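September, after nine in the evening

Today I was cleaning the big room again. We are living in Trinuscombe since spring and I still find places where the old owners did not wash anything for years. I used warm water with a little soap and the soft cloth, and I went slowly, from low to high, as my mother taught me. My arms are very tired now.

Then I read the paint card from Kuipers. They have 73 greys, which is too many for one person. I like number 18, it is light and quiet, but in the shop at Denmont it looked more blue than on my card. A tin costs a lot and I don't want to choose wrong. I will ask if they sell a small pot first.

I also moved the shelf with the Birura cups to the kitchen, one cup at a time. None broken. The room sounds different without it, my steps are louder.

Tomorrow I want to look at the colours in the morning light, before I drink my coffee. In the evening every grey becomes the same for me and I only get confused.

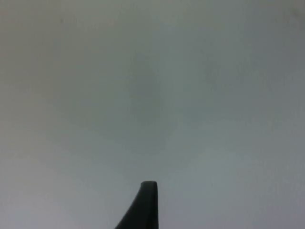 *Plain light grey, a little darker near the middle.*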